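Handout 5: Looking at a hand before you buy one
Service Robots in the Home and Small Shop (evening course)
16 Mar 2019

Right, last time we got as far as arms and I ran out of time before hands, so we'll start there. Bring the Sernar leaflet if you still have it. If you've lost it, don't worry, I've put the bits we need in here.

The product we're looking at is the Foder hand set, sold by Sernar. You get a left and a right, the mounting plates, a cable for each side and a year of phone support. There's a small camera for each wrist as well, but that's an extra and it's on a separate line of the price list, so do read the small print (I didn't, the first time I wrote up a quote for one of these, and it was embarrassing!).

What Sernar are really selling is fetch and carry. Drinks, packets, bottles, the sort of thing you'd ask somebody to grab for you on their way past. So that's how I want us to judge it. I don't much care how it does with a foam cube on a test bench. I care about drawers, and bins with tall sides, and cans that have rolled on to each other.
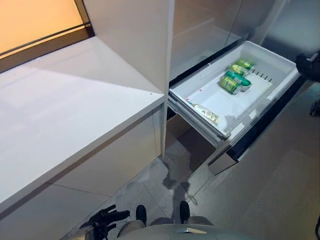

Fig. 1. Freezer drawer open, four green cans lying in the white bin.

Have a think about that bin before you read on. A can on its side is a nasty thing to pick up. It's round, it's smooth, it may well be cold and a bit damp in real life, and its neighbours move when you touch it. The hand has to come down from above with the walls close by, and the fingers need somewhere to go. Jot down which can you'd go for first and why, and we'll compare.

The floor matters too, by the way. There's a dark wet patch on the tiles in front of the drawer, and any buyer with a kitchen will have one of those sooner or later. Ask the seller what the base does on wet tile. Sernar's leaflet talks about grip at the fingers for a whole page and gives the feet one line.

Now the hand itself. Three things I'd look at, in whatever order you like.

The skin. The palm has a close pattern of little raised dots, and I'm a fan of these. Bumps give you some hold on a shiny thing without having to squeeze the life out of it. The catch is cleaning. Jam gets in there. Sernar say to use a soft brush, and my own view is that you'll want to do it more often than they suggest.

The thumb. It's big, isn't it! A big thumb gives you a decent wall to press things against, and for bottles I think it's the right choice. For a flat packet at the bottom of a bin I'm less sure, and I'd want to see it done in front of me before I signed anything.

The screws. You can see some of them on the outside of the thumb, and I count that in its favour. Covers you can take off with an ordinary screwdriver save you money later. Do ask for the spares list, though, and check that the finger ends are sold singly.

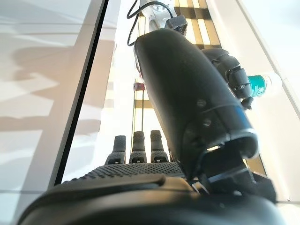

Petov wrote back on last year's notes that I'm too soft on the cable question, and that anybody pricing up two arms should allow for spare cables from day one, as loops of loose wire catch on shelving and door handles. Fair enough, I've moved cables up the checklist.

Which brings me to the checklist. Use it for the Foder set and for the Mazandarani pair we're doing after the break, so you're comparing like with like:

Price with everything on it, cameras included
Spare cables, and how they're routed past the elbow
What's the heaviest bottle it will hold, full, and held by the neck
Can it let go gently
Cleaning, how often and with what
Who comes out when it stops, and how soon

On letting go. People always forget this one and I did too for years. Gripping is what gets shown at trade fairs, but a hand that drops a bottle the last little bit on to a shelf will cost you a bottle in the end. Clear and see-through things are a fair test, as the cameras can struggle to find their edges, more so with strong light behind them.

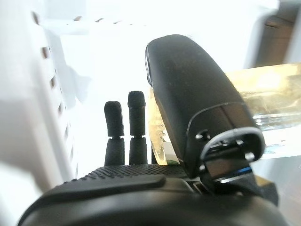
So when you book a demo, ask for it near a window and ask for a clear container. A good seller won't mind. If they'd prefer to do it in the back room with the blinds down, you've learned something.

My own marks for the Foder set came to 13 out of 16 on the sheet we use. It lost one for the camera being extra, one for the cleaning and one for that single line on the feet. You may well mark it differently and I'd like to hear why.

For next time: fill in your own sheet, and read pages 46 onwards in the course pack, stopping when you get to the part on leasing. The November price list is still the right one to use, they haven't put out another.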